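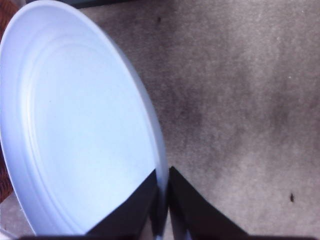

September, evening. Spent the afternoon sorting the play kitchen things before Jozefína comes for them. The big white plate stays with us. It's too large for the children, and I want it for bread. Amna offered 40 for the whole lot, but I had already said yes to Jozefína.

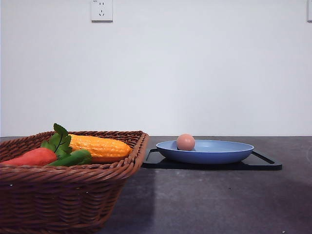 The toy corn and the carrot go in the wicker basket, and the basket goes too. I still need to wipe down the black tray and find a box for the cups. Bed by ten if I can manage it.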